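Can a robot arm do the kitchen chores yet?

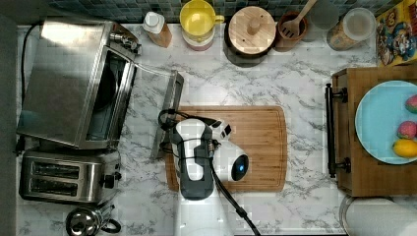 Asked by hobnut in Home Automation

I keep reading that machines will be making our breakfast "soon" and I'd love to know how close we really are. I'm thinking of the dull bits: getting bread in and out of the toaster, wiping down the worktop, putting fruit back on its plate, moving the chopping board out of the way. My kitchen is small, with a toaster oven, a toaster and a kettle all fighting for the same end of the counter, so it wouldn't have far to reach!

I have 700 pounds put aside and I don't mind tinkering. Is there anything I could have going by February, or am I dreaming? I've seen the Geltard arm mentioned a few times.

Posted November 5, 2018

3 replies

marrowfat

You're dreaming a bit, but it's a lovely thing to dream about and I'd say go for it. I've had a Geltard on my worktop since last winter and I still grin every time it picks something up.

What mine does well: lifting a lemon or an apple and setting it down on a plate, shifting a mug from one side to the other, pushing the toaster lever down (that one took me 17 evenings, and I cheered out loud). What it does badly: anything floppy. A slice of bread is fine when it's stiff, but fresh bread squashes, and getting toast back out of the slot is a coin toss. Cloths are hopeless. It will drag one along the counter quite happily and leave every crumb where it was.

Toaster oven doors are harder than you'd think too. The arm has to follow the curve as the door comes down, and if it pulls straight the whole oven slides towards you. I put rubber feet under mine and that helped loads.

A few things I'd do before you buy:

Clear a good patch in the middle and keep a chopping board there as the work area. Wood is easy for the camera to pick out on a pale top.

Tape the power leads back against the wall. Mine caught one on its second day.

Start with fruit. Lemons are brilliant, they're firm and bright and don't mind being dropped.

Leave the kettle to yourself. I wouldn't let any hobby arm near boiling water.

On price, you'd get the arm and a basic gripper second-hand with a little left over. Have a look at the Ovudum software as well, it's free and you can teach a move by guiding the arm with your hand.

pingle_88

just get a dishwasher lol

tolveck

Agree with marrowfat on nearly all of that. I fit arms at Vinddale, where we pack jars, and people are always surprised that the shop floor is the easy version. Every jar turns up in the same spot, facing the same way, and the arm does the same 4 moves all shift. At home the mug is somewhere new each morning and there's a cereal box leaning where the jar used to be.

Wiping can be done, by the way! Swap the cloth for a flat sponge on a springy mount so it keeps a light, even pressure. I tried it at home with a Vahidi wrist and it cleared crumbs off a smooth worktop very nicely. It went round the toaster like a learner driver, mind you, and I had to move everything off first, so I saved no time at all. Great fun though.

For February I'd aim for one job, say fruit from the board to the plate, and get that working nine times out of ten. Post a video when you do, I'd love to see it.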